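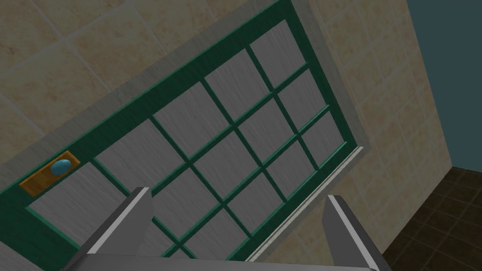

Green door, pale gray panes, light blue knob

Painting a door with lots of small panes: tape everything, or learn to cut in?

Posted in Paint & Finishes by Roald Midtbø

Hi all! I have finally talked my household into green. Deep, proper, bottle-in-a-shop-window green, on the glazed door between our front hall and the kitchen. I've wanted this for years and I'm a little giddy about it, so forgive the length.

The door is solid wood with frosted glass in small panes. It has been white for as long as we've lived in the house and it was white before that too, judging by the chips near the bottom where the dog used to ask to be let through. The top layer is sound apart from those chips. I don't know if it's oil or latex. It has a slightly yellow look, which makes me suspect oil.

My trouble is the muntins. Every pane has four edges, and I've already spent one whole evening taping a single row before I gave up and made soup. My neighbor on Eide says tape is for people with no patience for learning a brush, and that I should let the paint go a hair onto the glass and scrape it off later. My sister says if I take a razor blade to textured glass I'll regret it forever. They are both very sure of themselves!

A few more things I'd love to know:

Do I need to take the door down? I have sawhorses and a dry garage, but it's heavy and I'd rather keep it on the hinges. It's December here and the garage is cold.

Is semi-gloss too shiny for a dark green? The hall gets strong side light in the afternoon and I worry it'll show every brush mark.

How long until we can close it at night without it sticking to the stop? There's a cat who must not get into the kitchen.

I've got a quart of Merberg enamel tinted already, plus a can of their bonding primer. Thank you in advance, I read this board far too much and I've learned half of what I know here.

PaneAndSuffering

Oh, this is my favorite kind of job! Green paned doors are lovely, and you're going to be so pleased every time you carry groceries past it.

I've done two of these, one hung and one lying flat, and I would take it down. Paint on a vertical muntin wants to gather in the corner of the pane and then creep down while your back is turned. Flat, it stays where you put it and levels out on its own. But a cold garage is a bad place for enamel. Check the lowest temperature on the can and bring the door inside if you're anywhere near it. Ours lay across sawhorses in the dining room and we ate in the living room for a few days, which was kind of fun.

Before any of that, find out what the old coat is. Rub a spot with a cotton ball and some denatured alcohol. If color comes off and it gets gummy, it's latex. If nothing much happens, it's probably oil. And if the house is old enough that there might be lead under there, test for it first and don't dry sand until you know. Please don't skip that one.

On tape or no tape: your sister is right about the blade if the texture is on the side you're painting. A razor rides along smooth glass very nicely, but on a bumpy surface it skips, and the paint sits down in the low spots where the blade can't get at it. Run your fingertip over both faces. A lot of textured glass is smooth on one side, so you may be able to scrape one face and only tape the other. That cut my taping in half and I did a little dance.

For the textured side I don't love tape by itself either, as paint sneaks under it through the dips. What worked for me was tape pressed down hard with a plastic putty knife, and then a very dry brush along the edge. Do a coat, wait 45 minutes, and go back with a damp cotton swab for anything that bled. (Check that timing on one pane before trusting it with your brand! Mine was water-based.)

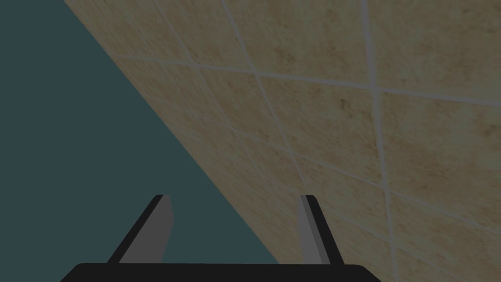 Then there's the order you paint in, and this made the biggest difference to how mine looked. Start with the bevels right against the glass, then the flat faces of the muntins, then the cross rails, then the long outer stiles last. Always pull the brush away from a corner, never into it. If you push into a corner you get a little pool, and the pool turns into a drip, and you find it the next morning when it's hard as a bead.

I use an angled sash brush from Tindberg, the narrow one with the short handle. Any good angled sash brush will do, I just like how that one sits in my hand. Load only the tips. Two coats over primer was enough for me, though dark greens can be a bit see-through and you may want one more. Ask the shop to tint your primer gray. Dark colors cover so much better over gray than over white — I was amazed.

Satin over semi-gloss, if you haven't opened the quart. With that side light I'd go for the softer look. If it's already semi-gloss, sand lightly between coats and don't fuss at it with the brush once it starts to set.

gus_in_the_basement

just spray it. mask the glass with liquid masking, hang it from the rafters, done before lunch

M. Oyelaran

I'd be careful with spraying unless Roald already owns a sprayer and has somewhere warm to use it. Liquid masking is a nice product, but read whether it's meant for textured glass. Some of them peel off smooth panes in one satisfying sheet and stay put in anything rough.

About closing the door: dry and cured are two different stages. Enamel can feel dry the same evening and still grab the stop if it's held shut overnight. I'd give it several days. For the cat, put a strip of wax paper along the stop where the door touches, close it gently, and peel it off in the morning. Rubbing a plain white candle on the stop afterward helps too.

Take the knob and plate off before you start, put the screws in a labeled bag, and clean them while you wait. Scuff the old paint with something in the 220 to 300 grit range, wipe it well, then prime. If the alcohol test says oil, the bonding primer matters a lot.

Roald Midtbø

You are all wonderful. Did the cotton ball test and it's oil! The lead swab came up clear. The glass is smooth on the kitchen side and bumpy on the hall side, so I'm doing exactly the half-and-half thing. The door is coming indoors. Off to Dandberg for more swabs and to ask whether they can tint the primer I already bought.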